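Budgeting for a two-arm kitchen unit: what should be included besides the arms?
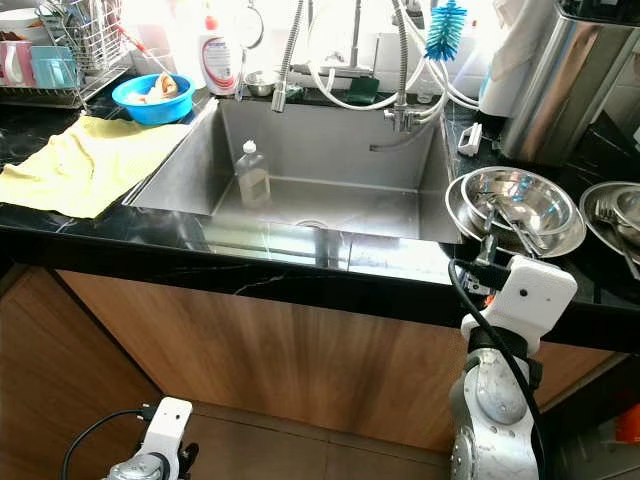
Our residence in Sillville is preparing a request to purchase a two-arm unit for dishwashing and counter cleanup. The supplier, Vullora, has quoted the arms and grippers only. The request must be filed by Dec 27, 2022. Which further costs should be listed, and is a trial period customary?

Handoleo Facilities Office
We advise separate lines for spare grippers, cables, staff training and a service contract. In our own budget, we set aside 80 hours for training and replaced 2 grippers in the first year. Please also confirm in writing whether the grippers are rated for water. Ours were not, and the covers were billed at $569. A trial of 3 months was granted when we asked for it in November. Request that it take place at your own sink, with your usual bottles, bowls and flatware.

Ishida Purchasing
Agree with the above regarding covers. Shipping is also extra.

sillville_annex
We do not own one, but I would ask about the warranty.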